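Notes from the Bench – looking after the hand gripper

I promised in the last newsletter that I'd write up what I do to keep our hand-held gripper in shape, mostly so I can stop answering the same email from Harvey Paquette every other week (hi Harvey!). So get a coffee, this one is all pivots and pads.

The unit we call Brulent came out of its box stiff as a new boot. You squeeze and the links move, but there's a little hitch partway through, and if you collect demos with a hitch in the hand you end up with a hitch in the data. My first fix was oil. Please don't do that. Oil creeps, it picks up lint from every towel and sock you grab, and by July last year I had a gray paste in all the joints and had to strip the whole thing down on the kitchen counter.

What I do now is dry lube, a tiny amount, put on with a toothpick and worked in by opening and closing the jaws for as long as it takes to listen to one song. Wipe off whatever comes out. Then I check the caps with a fingernail. If one turns freely it gets snugged up, just a touch, and I try the squeeze again before I go to the next one. Imtiaz Rathnayake does all of his first and then tests, and he's faster than me, but he has also locked up a linkage solid 2 times this spring, so I'm sticking with my way.

The camera comes next. I clean the lens with a dry cloth and then look at the live picture before doing anything else, with the jaws open and then closed. The linkage should look even left to right. If one arm sits higher than the other when it's shut, go back and look for a loose joint, because no amount of fiddling in software is going to fix that. I lost an evening in the Dultedix settings learning this one!

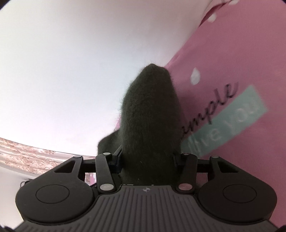
Soft stuff is my favorite test after a service, and I always use it before the hard blocks. A block will forgive you, it just sits there between the jaws and looks fine. Something fuzzy, like the dark green thing I've got gripped over the pink polka-dot fabric, shows you right away if one side is pushing harder, and it sheds too, so have a look at those little hairs before you put the tool away. I go over the joints with a soft paintbrush (a cheap one from the craft aisle is fine) and finish with a bit of tape wrapped sticky side out.

The log sheet is still the old Grewal one, one line per service. Mine has reached grip number 723 since the last strip-down and the squeeze still feels smooth – I'll open it up again if that changes. Harvey asked whether he should swap his pads at the same time. If they aren't shiny or cracked, leave them alone. I have 4 spare sets in the drawer if anybody needs one, just write to me before the next Likus meetup and I'll bring them along.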